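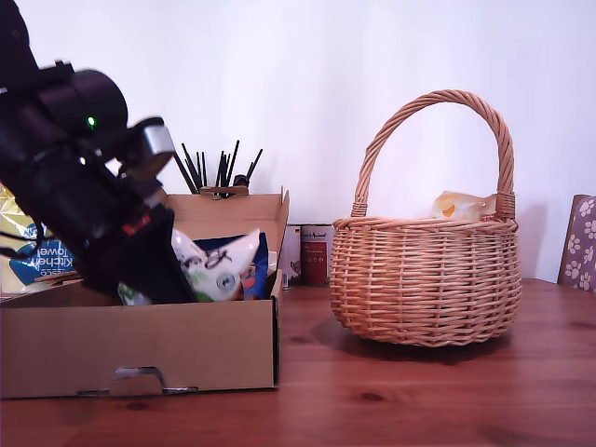 Qu'est-ce qu'une équipe d'esport ?

Le mot « esport » désigne la compétition de jeux vidéo. Les joueurs s'affrontent seuls ou en équipe, selon des règles écrites, sous le regard d'arbitres. Comme au football ou au judo, il existe des clubs, des entraîneurs, des championnats et des supporters. Ce dossier s'adresse aux lecteurs de 8 à 12 ans. Il explique comment fonctionne un club et d'où vient l'argent qui lui permet d'exister.

Qui travaille dans un club ?

On pense d'abord aux joueurs, car ce sont eux que l'on voit à l'écran. Pourtant, ils ne sont pas les plus nombreux. Prenons le club Brilby. Il emploie 6 joueurs et joueuses pour son équipe principale, dont une remplaçante. Autour d'eux travaillent :

un entraîneur, qui prépare les tactiques ;
une analyste, qui revoit les parties enregistrées et note les erreurs ;
un préparateur physique, qui surveille le sommeil, la posture et les pauses ;
une responsable de la communication, qui répond aux journalistes et aux supporters ;
un gérant, qui signe les contrats et paie les salaires.

L'entraîneur de Brilby s'appelle Rok Dimitriou. Il a été joueur avant de diriger l'équipe. « Une partie se prépare comme un match de handball, explique-t-il. Chacun a un poste, et chacun doit savoir ce que font les autres. »

À quoi ressemble une journée d'entraînement ?

Le matin commence par une réunion. L'équipe regarde des extraits de ses dernières parties et discute de ce qui doit être corrigé. Viennent ensuite des exercices individuels : viser plus vite, mémoriser une carte, parler clairement dans le micro. L'après-midi est réservé aux parties d'entraînement contre d'autres clubs. Les joueurs font également du sport — course, natation ou renforcement du dos — car rester longtemps assis fatigue le corps.

Les joueurs professionnels mineurs sont protégés par la loi. En France, un enfant de moins de 12 ans ne peut pas participer à une compétition de jeux vidéo offrant des récompenses en argent. Les plus âgés doivent obtenir l'autorisation de leurs parents tant qu'ils n'ont pas 18 ans.

D'où vient l'argent ?

Un club a besoin d'argent pour payer les salaires, les voyages et le matériel. Ses recettes ont plusieurs origines.

Les gains de tournoi. Lorsqu'une équipe termine bien classée, l'organisateur lui verse une somme. Cette recette est incertaine : personne ne peut garantir une victoire.

Les partenaires. Une entreprise paie le club pour que son nom figure sur les maillots ou dans les vidéos. On l'appelle un sponsor. Le sponsor de Brilby est Bellow, un fabricant de casques audio. Leur contrat dure 3 ans.

La boutique. Le club vend des maillots, des écharpes et des tapis de souris. En janvier, Brilby et Bellow ont proposé un casque aux couleurs de l'équipe, produit à 700 exemplaires numérotés.

Qu'est-ce qu'une édition limitée ?

Une édition limitée est un objet fabriqué en petite quantité. Une fois tous les exemplaires vendus, l'entreprise n'en produit plus. Certains supporters y tiennent beaucoup, parce que l'objet est rare. Il faut toutefois savoir qu'un casque décoré ne fonctionne pas forcément mieux qu'un casque ordinaire du même modèle. Son prix est souvent plus élevé. Avant un achat, il est conseillé de comparer les deux et d'en parler avec un adulte.

Reconnaître une publicité

Dans une vidéo, un joueur peut présenter un produit parce qu'il a été payé pour le faire. Il doit alors l'indiquer clairement, par exemple avec les mots « publicité » ou « collaboration commerciale ». Ye-rin Ra, responsable de la communication du club, relit chaque vidéo avant sa mise en ligne afin de vérifier que cette mention apparaît bien.

Les mots à retenir

Sponsor : entreprise qui finance un club en échange de visibilité.
Maillot : vêtement porté par l'équipe, où figurent souvent les noms des partenaires.
Analyste : personne qui étudie les parties pour aider l'équipe à progresser.
Exemplaire numéroté : objet qui porte son propre numéro, par exemple le 146 sur 700.

Pour aller plus loin

Choisis un sport que tu connais bien et cherche le nom de trois sponsors sur les maillots d'une équipe. Que vendent ces entreprises ? Leurs produits ont-ils un lien avec le sport ? Note tes réponses dans un tableau et compare-les avec celles de tes camarades.

Dossier mis en ligne le 26 avril 2023.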